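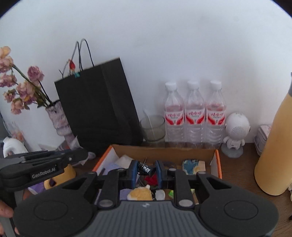 So the county wants us to believe that moving birth and death certificate requests over to Bredimis will make things faster. I've been ordering these records for families for years and I have some doubts.

The old way: mail a form, a copy of your ID and a check. Slow, but the check came back if they couldn't find the record. Read the new terms. The search fee is kept either way.

They say 3000 requests went through in the trial. Went through to what? A request number isn't a certificate. I asked Kirsten Bach at the records desk how many people had paper in hand and she said that figure "isn't broken out."

Also, 64 of the older ledgers haven't been indexed. If your grandmother is in one of those, the website says "no record found." It does not say "we haven't looked."

Zinhle Maluleke got that message for her father. She drove over, asked for the book, and a clerk found him on page 955.

The mail form still exists, by the way. They took the link off the front page in August. Ask for it at the window.

I'll believe "faster" when I see dates. Request in, certificate out. Put those two columns online and I'll stop posting.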